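April, still in my robe at 10

Well, I did it – I signed up for the spring half marathon in Pendness! Me, who used to get winded hauling groceries up from the car. Hanne Egilsson talked me into it over pancakes (she could talk a cat into a bath), and now there's a training plan taped to my fridge with 7 weeks on it. 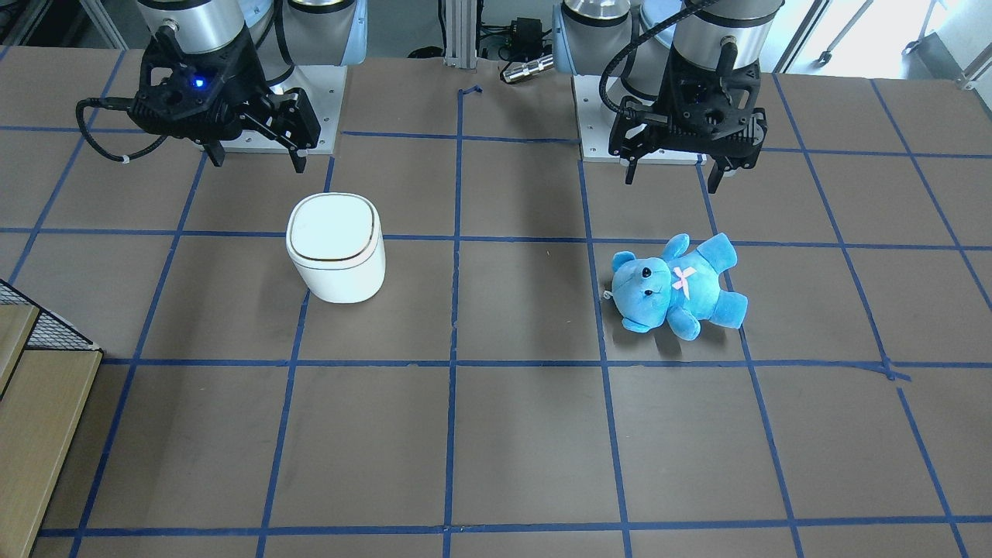
Blue bear, white bin, blue tape.

Ran the river loop this morning and it was glorious for two whole miles. Then my left shin started complaining and I walked past the Lykkegaard bakery very slowly, and okay, I went in. The cardamom buns were still warm!
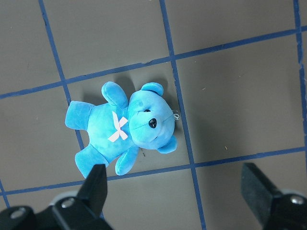 Shoes, shoes, shoes

I finally retired my old pair. The new ones are Vavleys and they cost me 104 dollars, which hurt more than the shin. They feel like

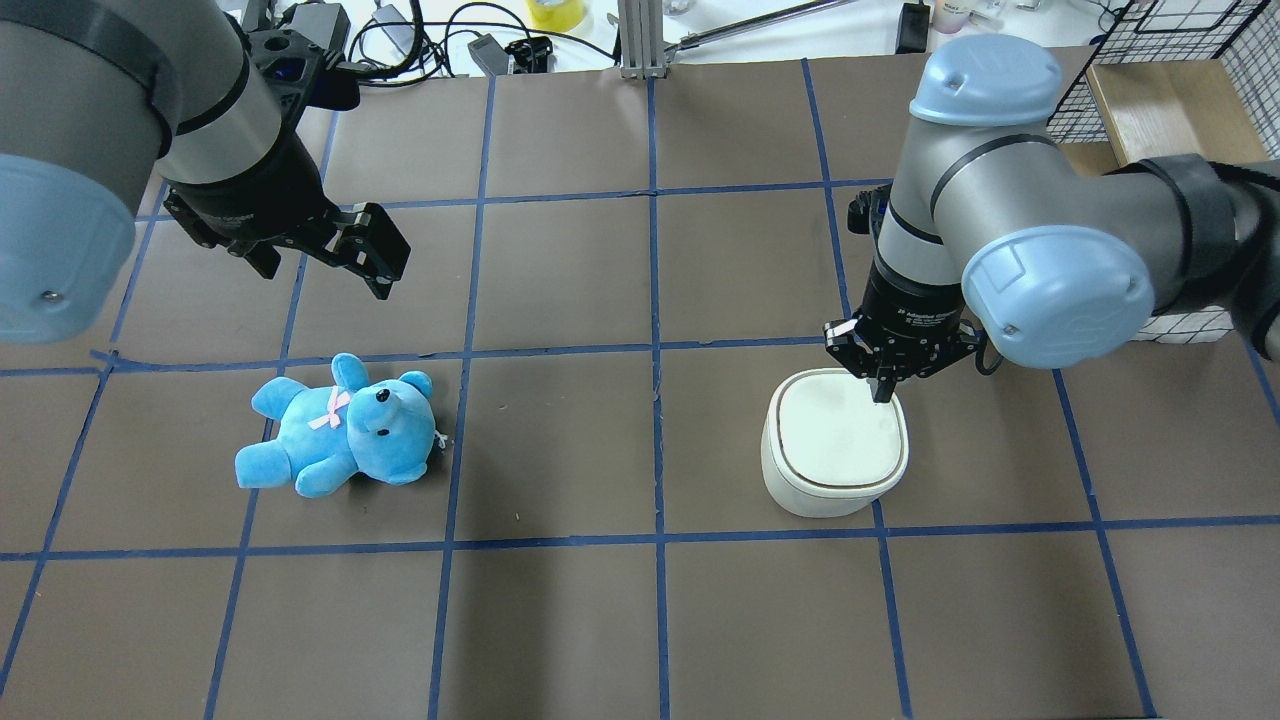
running on fresh bread, though, so I forgive them. Birthe Blöndal swears by going up half a size for long runs, and I wish I'd asked her before I lost a toenail.

Tomorrow is a rest day and I plan to be very good at it – soup, bath, bed by nine. 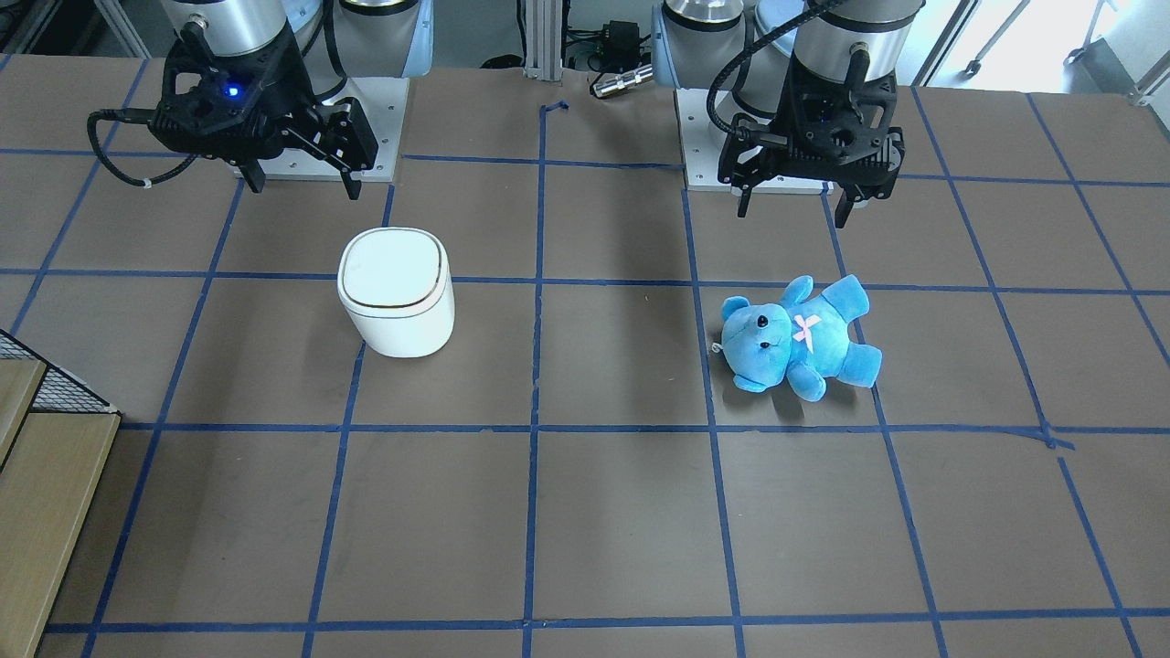 If the shin behaves I'll try the hill behind the school again. Last time I quit at the mailbox. I'd like to get to the top before May.

2 comments | 7 shares

Recent entries
Rain, again, and a soggy 5K
My knee and I are not speaking
Hanne's pancakes

Back to top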